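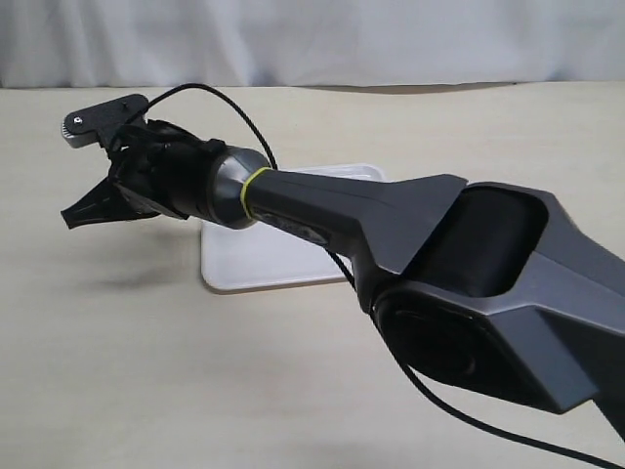 Friday, open afternoon, Tendcombe workshop

Doors at half one, first group in at two. Written up the same evening while I still remember which group asked what.

Set-up was the short version of the Slanina bench. Arm on the right, cloth hung behind, tray on the table. Left the second bench covered up. Checked the e-stop from both sides of the table before anyone came in and again at the tea break. Speed limit set to the visitor profile and locked. Cycle counter read 3,433 at switch-on. I forgot to write it down at the end, so whoever is in on Monday please note it before running anything.

Three groups:

First group was from Posura, mostly production people. They wanted to know about changeover times and I did not have good numbers for them. Told them what we have on the Slanina parts and said the rest would be guessing. They were fine with that. One of them asked if the fingers could be swapped without tools. Not at present. They would like a copy of the bracket drawing, so check whether we are allowed to send it.

Second group was the sixth formers. More questions than the other two put together. Main ones: does it know where the tray is (no, it has been taught the position), what happens if you move the tray (it goes to the old place), how strong is the grip. I let two of them jog the wrist from the pendant at the lowest speed, with me on the e-stop. Went well. Would do that again, but with a smaller group, as the ones at the back could not see.

Third group was Tisutlow, five people, late because of the roadworks. Cut the talk short and went straight to the approach and hover positions over the tray, stopping at each so they could look at the gripper side on. They spent most of their time on the cable. Their view is that the loop over the wrist is generous for this job and will catch on something when we start turning the wrist further. I think they are right. At the taught positions it clears, but we have never run the full range with the cloth up. 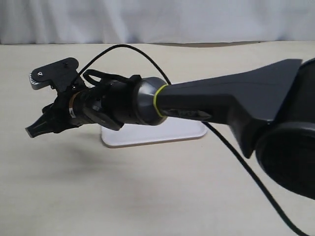 To do before the next one

Cable: try a shorter loop with one more clip on the link, then run the wrist through its full range slowly by hand. Write down where it first pulls tight.

Tray: mark the corners on the table with tape. I put it back by eye twice and the second time it was a few millimetres out.

Handout: the page on finger design still describes the old bracket. Either update it or leave it out.

Talk: ten minutes is too long before anything moves. Start with a motion, then explain it.

Seating: stools at the front, standing at the back.

Still owe Tisutlow an answer on payload with the present gripper fitted. The figure in the folder is for the bare flange.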